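Cutting room notebook, February, started 9:40 pm with cold coffee

Okay, the festival cut of Sovlow. I watched the whole thing again tonight with Grímur Gunnlaugsson and we still can't agree on the funeral lunch. He thinks it's the funniest thing in the picture. I think it's the saddest, and I laughed through most of it, so maybe we're both right and I should stop arguing!

What I keep coming back to is how long the uncle's toast goes on. In the old cut we got out after the second joke. Now we stay, he loses his place, he starts over, and the room has to sit there with him. I held the wide for 348 frames before going to the daughter (it was nearer half that before) and it plays so much better. You stop waiting for a punchline and start watching her hands.

Stuff I tried and threw out:
Music under the toast. Awful. It told you when to smile.
The reaction shot of the priest. Cheap laugh, and it stepped on hers.
Starting on the empty chair. Grímur loved it, I didn't, we may fight about it again.

Reel 4 still drags. The bus station argument is two scenes pretending to be one, and I think the second half belongs before the lunch. I'll build a version tomorrow and leave the old one in the bin marked Szulc so nobody panics.

Subtitles: 1,226 lines in the English file, and the toast ones are too clever. The guy is a bad speaker – he shouldn't get good puns in translation. I flattened a few and the scene got funnier right away. Need to do the same for the phone call with Vomo, where he's trying to sell the cousin a boat.
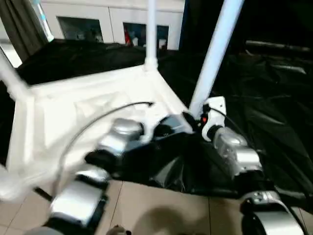
White shelving cart, base and poles.

Grímur wants to test the new lunch on people who haven't seen any of it. Fine by me, as long as I don't have to sit in the back row listening for laughs. I did that on Zisovus and it made me cut for the loudest person in the room (sorry, Zisovus).

Next: bus station swap, phone call subtitles, ask sound if we can hear the spoon on the plate a bit more.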